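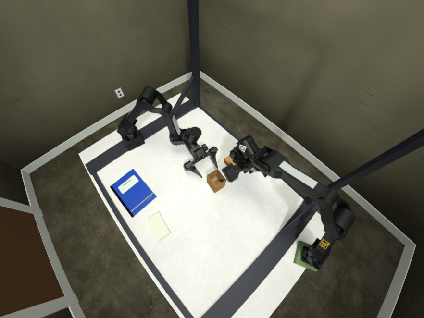

Moving my weekend natural dye class out to the coast – how much do I bring, and how do I plan the days?

Posted by Kerstin Eide in Teaching Away from Home

Hello everyone! I've been teaching plant dyeing out of my garage studio for six years now and I love it, but I've got a chance to do something bigger and I'm too excited to think straight. A friend of a friend has a former school hall in Grerthorpe, right above the beach, and she'll let me have it for a whole weekend in February. There's a kitchen with a decent stove, long tables, big north windows and (best of all) a covered porch where people could hang their scarves and watch the rain.

I would bring nine students. At home I do everything in one long day, so two days feels like such a luxury! I could do onion skins and walnut on the first day and then an indigo vat on the second.

My worries:

The drive is 90 miles, the last 27 of them on a narrow winding road, and I'd rather not do it twice because I left the alum on the shelf.

The water. At home I know exactly what mine does to a madder bath. Out there it's a well, and the owner says it "tastes of pennies."

Drying time. It's a damp coast in winter and people will want to take their pieces home.

Has anybody here taken a class on the road like this? What did you wish you'd packed? I already have my Vastulis burner and two 20-quart pots, and I'm wondering if I need a third.

tidewrack wrote:

Oh, you are going to have the best time! I did two winters of felting weekends up the coast and they're still the classes people write to me about.

Water first. Ask the owner to mail you a couple of jars now and run your tests at home. Tastes of pennies makes me think of iron or copper, and iron will sadden your yellows (gorgeous olive greens, but a shock if you promised sunshine). If the tests come out dull, carry water for the mordant and the madder and use the well for rinsing. Or lean right into it! Put "coast colors" on the flyer and let the well do its thing.

Get the third pot. With nine people there's always one color everybody wants, and a line at the pot eats your afternoon.

Weigh out your mordant at home into labeled bags, one per student. I also bring:

– twice as many clothespins as seems sane
– a long extension cord and a lamp on a stand, for the 4 p.m. gloom
– old towels, a whole laundry bag of them
– a thermometer and a spare thermometer
– a kettle that never goes near the dye table

For drying, roll each piece hard in a towel, then hang it indoors near moving air. The porch is lovely for looking at but mine were wetter in the morning than at bedtime. Silk scarves were fine overnight inside. Wool yarn went home damp in paper bags and I told people to hang it the minute they walked in.

Oh, and start the indigo the evening before. A cold hall makes for a slow vat, and you'll want to baby it along with a blanket around the bucket.

Dunmore_Dyer wrote:

Bring snacks. Also check whether the stove is propane and who pays for the tank, we got a bill for 70 dollars after ours.

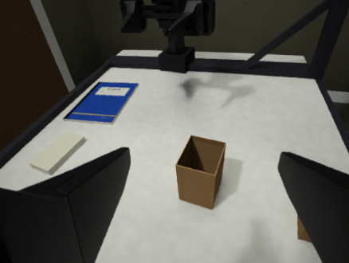 Pullgate Traveling Teachers Club

Cosimo Pellegrini wrote:

Everything tidewrack said, and I'll add the schedule side, which is where I got into trouble my first time.

Don't fill both days! I planned mine as two full studio days back to back and by lunch on the second everyone was glassy-eyed, me included. Now I start at 10, stop at 3, and send people down to the beach while the pots cool. They come back with pockets full of lichen twigs and shells and a hundred new ideas.

My rough shape for a weekend:

First day, morning: scour and mordant, with samples already done so they can see where they're headed. Afternoon: onion skins, then a walk.

Second day, morning: walnut and overdyeing. Afternoon: indigo, short dips, everyone gets a turn.

On money, I was shy about this for years. My Ratanaporn weekend cost me 266 dollars in fuel, hall and groceries before I'd bought a single scarf blank, and I'd priced it like a garage class. Write down your real costs, pay yourself for the driving, and then set the fee. Your students will still come – a winter weekend by the sea with hot soup and a blue vat is a treat!

One more small thing, drive the road in daylight. Arrive the afternoon before, light the stove, and have a quiet evening with your pots.

Kerstin Eide wrote:

This is wonderful, thank you all! Jars of well water are on their way to me and I've ordered the third pot. I'm going with "coast colors" on the flyer. Cosimo, did you do soup yourself or ask people to bring something?

Cosimo Pellegrini wrote:

Made it at home and froze it flat in bags. Lentil, both days, and there were no complaints!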